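Nodbridge tea corner, the February sort-out

Notes from the February sort-out, sorry it's short, typing this between meetings. Shuk-fan Tu and I did the hot drinks shelf at Nuvstead before everyone got in. Old lids gone, stirrers in the big jar, teabags moved up one so the kids from the Plilinau group can't empty them again. Paper cups now live together at the front. Took most of a morning and two mugs of Anjana's very strong coffee.
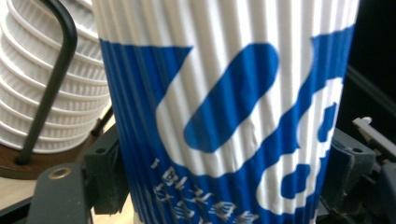 Blue and white ripple cup, white ones stacked up behind. Small print is Chinese, too blurry to read here.

Cups first as thats what people ask about. The ribbed kind are the ones to use for anything hot, much nicer to hold than the thin ones, which went soft on Hendrik at the winter open evening. Please take ONE. We got through 80 at the last get-together and there were nowhere near that many people. Maiara is putting a reorder in, so if you have a favourite size tell her by 10 in the morning, not after lunch when its already gone off to Gökçe. 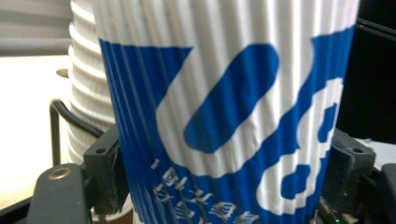
Reordering is the bit we always argue over. Shih-chieh wants plain white, cheaper and goes with everything. I'd keep a printed one in the mix, mainly so you can spot your own on a crowded table. The big slanted blue bar and the loopy white shape next to it, a bit like an 8, are easy to pick out, and the ribs make the edges go all wavy, which I quite like. Shuk-fan says plain and a pen. No decision yet.

Still to do: sugar tin (sticky), the drawer under the kettle, a proper label for the decaf. Around 5 odd lids left over that fit nothing, in the box by the door if anyone wants them.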